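Workshop notebook, Callness bench room
March, started 8:40 a.m.

Carried on with the Handley desktop. Detlef's complaint is still the hum that comes and goes when the machine is under light load. Nahom had it at his desk for a while and heard it too, mostly in the afternoon. No errors in the system log. Plan is to work through the mechanical causes before ordering anything. 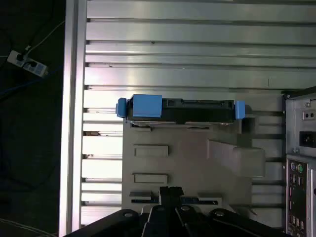
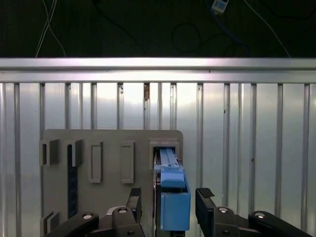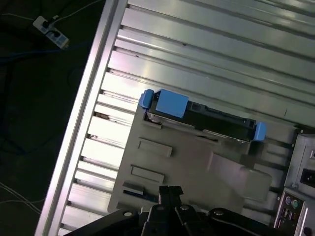 Noise check

Ran the machine with the side panel off and listened at each part in turn. The hum drops when I press a thumb on the drive cage and comes back when I let go. Pressing on the power supply makes no difference. Rear fan sounds clean. CPU fan has a slight tick at low speed but it isn't the noise Detlef means.

Set the fans to a fixed speed and swept up slowly. Hum starts at 1084 rpm on the rear fan and is gone again a little above that. The hard drive has to be spinning as well. With the drive unplugged I can't get the hum at any fan speed. So it looks like the two beating against each other and the cage picking it up.

Drive

Pulled the SMART data. No reallocated sectors, nothing pending. Power-on count is low for the age of the machine. Nahom copied the user folders to the Rollard share anyway before we went further. Copy took 124 minutes and finished without errors. He checked a handful of the larger files by opening them.

Mounting

The drive was held with 4 screws straight into the cage, no grommets. Two were tight and two turned with almost no effort. Snugged all of them down first to see what that did alone: hum quieter, still there, and the pitch moved up a bit. Then tried soft washers from the Abera kit under each screw head. Much better. I can only find the hum now with an ear right at the case.

The kit screws are a little long with this cage. Check the depth before driving them in, and don't use them on a drive with shallow holes. I cut the washers down by hand and they aren't pretty.

Fan curve

Changed the curve so the rear fan steps past the bad range and doesn't sit in it. Ran a light load for an hour, then the usual long compile. Temperatures stayed where they were before the change. Saved the profile under Detlef's name in the shared folder.

Left to do

Put the side panel back on and listen again. It may change things, the panel has some spring in it.
Order proper grommets, pack of 5 is the smallest they sell.
Ask Detlef Hellwig if his desk is still up against the partition. Some of what he hears could be coming through that.
Nahom Yimer to delete the copy from Rollard once Detlef confirms his files are all there.
CPU fan tick: leave it for now, note it on the ticket.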